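3. What People Keep, and Why They Keep It

3.1 Winter coats as long-term household goods

Of all the clothing our participants talked about, the winter coat gave us the richest material by far. Shirts and socks pass through a home almost unnoticed. A coat stays. It gets handed down, lent out, repaired, argued over and moved from one closet to another for years, and people remember a surprising amount of that history when asked. We had planned to give coats one short paragraph in this paper. They earned a whole section!

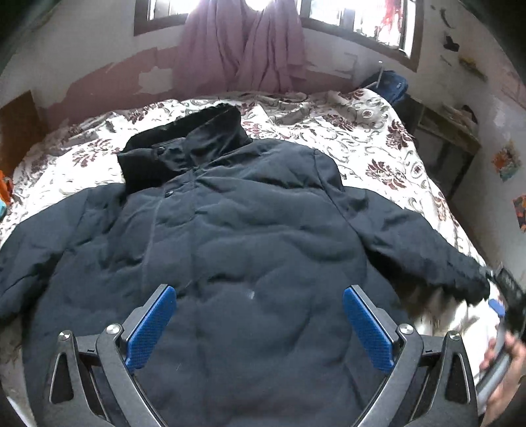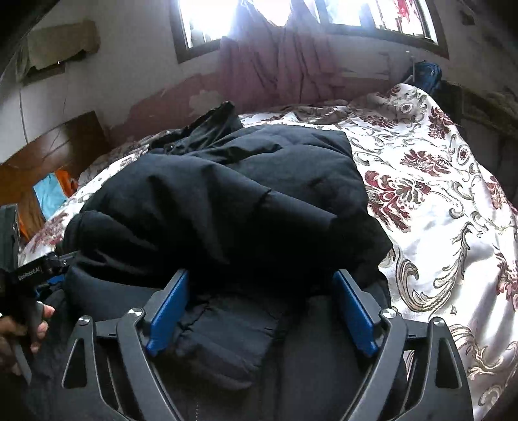
Figure 2. Padded jackets are among the garments covered in Section 3.

The diary study ran in two towns, Bakon and Henberg, and produced 1,742 usable entries. Each entry records one decision about one garment: wear, wash, mend, store, lend, give away or throw out. Participants wrote in their own words and were free to be as brief or as long-winded as they liked (several were wonderfully long-winded, and we are grateful to them). Coding followed the scheme set out in Section 2, with one change for outerwear. We split "store" into seasonal storage, where the owner expects to wear the item next winter, and open-ended storage, where no next use is named.

That split turned out to matter a great deal. Seasonal storage is a busy, practical affair. People check pockets, look over zippers and snaps, air things out and hunt for space. Entries of this kind cluster in spring and mention the weather, the size of the closet and, very often, moths. Open-ended storage reads differently. The entries are shorter and the verbs are vaguer: a coat is "put up," "set aside" or "left with the others." One participant in Henberg wrote, "It doesn't fit anyone now but it is a good coat." We found versions of that sentence again and again, and it became our working title for the project for a while.

The phrase "a good coat" deserves a closer look. When we went back to participants in June and asked what they meant by it, price came up less than we expected. Warmth came first, then closures that still worked, then the state of the lining. A coat with a torn lining could still be good if the tear was out of sight. A coat with a broken zipper almost never was, even where the rest of it was in fine shape. Cleaning played a part as well. Several people were nervous about washing padded coats at home, having once pulled one out of the machine with the filling bunched up in the corners, and they put off the job until the coat slipped from the first kind of storage into the second. We think this slow slide is one of the most interesting patterns in the whole data set, and it would have been invisible in a one-time survey.

Mending shows a similar pattern. Participants who sewed on a loose button or snap within the same month usually went on wearing the coat. Those who wrote "fix this" and moved on tended to write it again. Najafi's repair ladder, introduced in Section 1, predicts that small repairs are made sooner than large ones, and our entries support this only in part. What seems to count more is whether the needed supplies are in the house. A missing snap is a tiny repair, but it calls for a matching snap and a tool to set it, and few of our participants had either. A ripped seam looks worse and takes longer, yet a needle and thread are easy to find.

Family ties also run all through the outerwear entries. Coats went to younger cousins, to new neighbors, to a son leaving for a colder city. Lending was more common in Bakon, where many participants live near their relatives, and loans of coats were remembered far better than loans of other clothes. One woman could trace a single parka through 6 people, with the reason for each handover. She laughed when we asked if she had ever wanted it back. "It'll come around," she told us.

These results have a bearing on collection programs. The Prarkent drop-off scheme, like most of its kind, asks residents to bring in clothes they "no longer want." Our participants do want these coats, in a sense. They want them to be worn. Wording that asks for warm clothes someone else could wear this winter may reach the open-ended closet far better, and we would love to see it tested. Section 4 takes up that question along with the entries on shoes and boots.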